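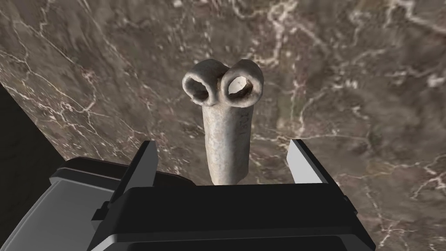 Marble and etching, part two

The counter sealer I applied in January has failed the water test. I put 35 drops on the section by the sink and left them for ten minutes. Most left a dark ring, so the stone is absorbing again.

Sealer slows staining. It does nothing for etching, where acid reacts with the calcite and dulls the polish - lemon juice will do it in under a minute. Anjani Hartono wrote to ask whether a second coat helps. For etching, no.

I have ordered a polishing powder and will start with an offcut. The old finish was 700 grit before the final buff, going by the installer's invoice from Ashby.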